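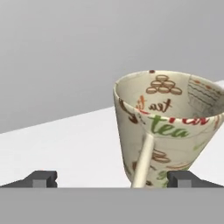 The Hurdale gripper comparison is a simulated benchmark for two-finger robot grippers, run from the point of view of a camera fixed to the wrist. It grew out of the Xolalpa arm project and is kept up under the Wikitz simulator. The test objects are household things, mostly kitchenware, and each one is picked so that something about it gives a controller trouble. The cream mug with the green "tea" lettering is the one most people know. Tapered body, printed inside as well as out, slim handle, which in the wrist view can end up between the two dark fingers with its lower end out of sight behind the gripper body. That is the case the benchmark cares about most. Object name in the files is tea_mug, older files have mug_tea, same thing.

Background

Xolalpa started as a controller project, no gripper work planned. The arm was a given, the gripper was whatever shipped with the simulator. Results moved around a lot when people swapped fingers and nobody wrote down which ones they had on. Hurdale was set up to fix that: same arm, same table, same objects, only the gripper changes. First version came out in April with a single object. The rest of the set came in later, piece by piece.

The name is from the finger model and has nothing to do with the arm. Some papers use "Hurdale" for the whole simulator, wrong but common.

Grippers compared

2 models in the main table. A third was dropped, see Criticism.

Hurdale parallel. Blocky fingers, sloped outer faces, wide opening. Fingers stay parallel through the full stroke. This is the default.

Domik long. Thinner fingers with a rounded tip. Reaches deeper into cups and bowls, flexes more under load. The flex is modeled with a single spring per finger, so it's only good for small bends.

Both are driven by the same position controller with a force cap. Early runs used a velocity controller for the Domik and those numbers should not be mixed with the current ones.

Camera

Mounted on the wrist, looking out past the fingers. Part of the gripper body is always in view along the bottom edge of the image. This was kept on purpose, a real wrist camera would usually see it too. Controllers that crop it out must say so.

There is an optional second camera off to the side. Scores with and without it are listed seperately. With the side camera on, handle grasps get easier for both grippers, and the gap between them mostly closes. For that reason the wrist-only score is the one usually quoted.

Plain gray wall, white table, soft light. A cluttered background set was promised and has not been released.

Procedure

Each gripper gets 128 runs per object. Start poses are drawn from a fixed list so that both grippers see the same ones in the same order. A run goes like this: approach, close, lift, tilt, hold, put down. A run counts as a success if the object is still between the fingers at the end of the hold and stands up on the table after release. Dropped in the hold, fail. Set down on its side, also fail, logged under a different code.

The tilt step was added in the second version. Before that a weak grip on a rim could pass by just hanging there.

Time limit applies to the whole run. Slow controllers lose more points here than from drops.

Results on the mug

Hurdale parallel does better on body grasps, where the flat fingers press from two sides. Tapered objects can creep in the grip when tilted, and most of its failures are logged in the tilt step. Domik long does better on the rim and worse on the handle, mainly because the tips bend outward when the load is off center.

The print on the mug matters more than expected. Controllers trained on plain objects tend to mistake lettering on the inner wall for an outside surface, then aim for the wrong side of the rim. Repeating the runs with a blank version of the mug removed most of these errors. The blank mug is included in the download but isn't scored.

Logged drops over all submitted controllers came to 289 at the last update. No breakdown by gripper has been published for that figure.

Criticism

Contact friction is the same for every object, glazed or not. Several users have asked for per-object values. Finger pads are also treated as rigid, so a soft pad gets no credit.

The third gripper, a suction type, was taken out because the simulator had no proper seal model and it lifted everything. Its old scores still turn up in copied tables.

See also

Xolalpa arm
Wikitz simulator
Domik long finger
Wrist camera placement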